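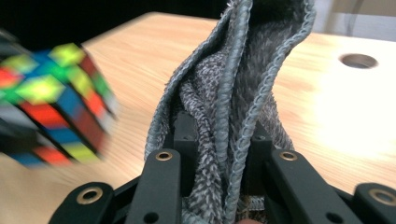 Print this page
E-mail this page

Rosário Barros can talk about gray towels all afternoon, and I was glad to let her! She tests cloths for Gratico and loves the fuzzy ones best.

"Look at the hem first," she says. "A rolled edge – almost like a braid – tells me somebody cared."
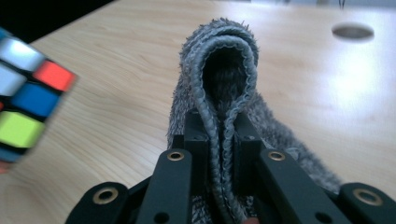 She folds each towel by hand, 46 times, before it goes near a wash. "I want to feel how the pile bends. It's my favorite part of the job."
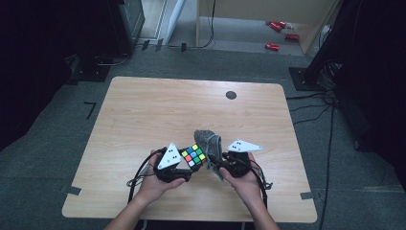 A gray cloth and a Rubik's cube at the table.

Print | E-mail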